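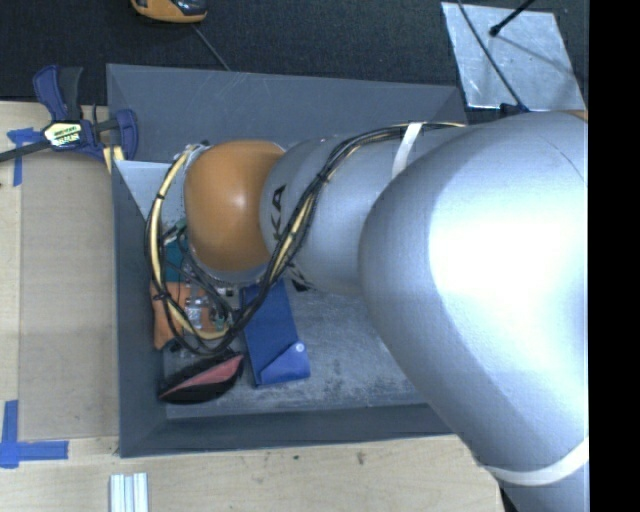
Ticket 975: Wrist drifts during hand guiding, bin picking cell
Status: Open, workaround in place
Priority: Medium
Project: Zerkton
Opened: 21 August 2021

Symptom
In hand guiding mode the wrist creeps after the operator lets go. Drift is 8 mm in 30 seconds with the tool over the bin. Recorded demos end with a slow slide that the Nevero trainer treats as part of the grasp.

Steps to reproduce
1. Load the bin task and enable hand guiding.
2. Move the tool over the left side of the bin.
3. Release and log joint positions for 30 seconds.

Log
Entry 1. Tool mass and center of mass re-entered from the data sheet. No change.

Entry 2. Torque offsets zeroed with the arm straight up. Drift down to 6 mm. Returns to 8 mm over the bin.

Entry 3. Checked cable routing. The bundle is strapped to the arm and hangs in a wide loop at the wrist. The load model has no entry for it. Pull on the joint changes with wrist angle, so a fixed payload value can't cover it.

Entry 4. Held the loop up by hand and repeated the test. Drift 1 mm. Same result on a second run.

Entry 5. Remote control through Brustance shows no drift. Position hold stays on in that mode.

Workaround
Record by remote control until this is closed. For hand-guided demos already on disk, trim everything after the gripper close event. 10 demos trimmed and retrained without errors.

Next
Move the upper strap closer to the joint and shorten the loop. Confirm full wrist travel before tightening. Repeat steps 1 to 3 and attach the joint log.

Related: ticket 912 (false contact stops, same cell, closed in July)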